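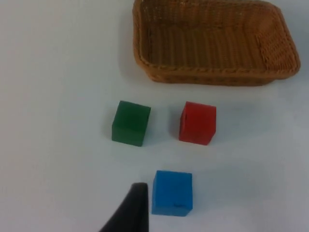 Wrist camera view: gripper finger beside the blue cube, with the green and red cubes and the basket beyond.

Practical Guide 2: Placing Cubes in the Basket

Ullitz Robotics Club, Junior and Intermediate Sections
Prepared by Morfudd Gronow and Hefin Yorath. Revised 10/28/22.

Purpose of this guide

Members taking the Intermediate assessment in June are required to programme the arm to pick up three cubes, one at a time, and release them in the basket. This guide sets out the procedure used at club sessions. It assumes that the member has completed Practical Guide 1 (homing, jogging and the emergency stop) and has had the safety card signed by a session leader.

Members work in pairs. One member operates the keyboard and the other keeps a hand at the stop button. The pair change over after each full run.

Before you begin

Collect the cubes and the basket from the equipment cupboard and sign for them in the log. Wipe the tabletop with a dry cloth. Start the Asell control program on the bench computer, log in with your pair number and open a new run file. Run files left over from an earlier session should not be edited, as session leaders use them for marking.

Check that both camera windows are open on the screen. The wrist camera moves with the gripper and is used for the final approach. The fixed camera shows the table and is used for planning. If either window is black, close the program and open it again before calling a session leader.

Step 1. Set out the table

Place the basket towards the back of the table and the three cubes in front of it. They need not be in a straight line, and they need not be square to the table edge. Leave at least one cube's width of clear table between each cube and its neighbours, and between the cubes and the basket. The gripper finger has to come down in that space, and a crowded layout is the commonest cause of a failed first attempt.

Step 2. Save a reference view

Send the arm to its parked position, so that it is clear of the fixed camera, and press Save Reference.
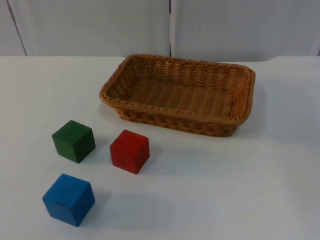

Fixed camera view for Step 2: three cubes clear of one another, basket empty.

Look at the saved view carefully before going on. Each cube should be seen whole, and there should be a strip of bare table in front of the basket. Shadows around the base of a cube are acceptable. Small scuffs and worn paint do not affect the colour finder and should not be covered with tape or marker pen.

Step 3. Teach the approach points

An approach point is a position directly above a cube, from which the gripper travels straight down. Teach one for each cube in turn:

Jog the arm until the cube is in the wrist camera view.
Turn the wrist until the near face of the cube lies level across the view.
Raise or lower the arm until the height reading is 40.
Press Store and name the point after the colour of the cube.

Take the blue cube first if it is the nearest to the front of the table. The finger will then not have to pass over it on the way to the others. Remember that a cube closer to the wrist camera looks larger than one further off — compare heights by the reading and never by eye.

Step 4. Teach the release point

Jog the arm over the middle of the basket and store a point named Basket. The release height must bring the cube below the rim without pressing it against the woven floor. Ailsa Dow's worksheet, kept in the folder at each bench, has a table for working this out from the cube size.

Step 5. Write the sequence

For each cube the sequence is: move to approach point, open, descend, close, rise, move to Basket, open, rise. Set the travel speed to 300 and leave it there for the first run. Members who have passed the speed exercise may raise it afterwards with a session leader's agreement.

Do not leave out the rise after closing. A cube carried at table height will strike whatever lies between it and the basket.

Step 6. Run and record

Carry out the first run with the gripper empty and the cubes removed. When the movements are correct, put the cubes back using the reference view as a guide and run the sequence in full. Enter the result in your logbook, including any stops. A stopped run is not a failed run, and marks are given for a clear account of the cause.

If the run does not go as planned

The gripper closes beside the cube. The cube has been moved since its point was stored, or the wrist has been turned. Teach the point again.

The finger touches the cube on the way down. Open the gripper further before descending. If contact continues, return to Step 3 and centre the cube again.

The program shows error 818. The arm has been asked to reach too far. Bring the basket nearer, save a new reference view and teach the release point again.

Finishing the session

Park the arm, save the run file and return the equipment. Questions about assessment should be addressed to Carys Skyrme, and faults with the bench computers to Jocelyn Mercado. Practical Guide 3, Sorting by Colour, may be collected once both members of the pair have a signed run.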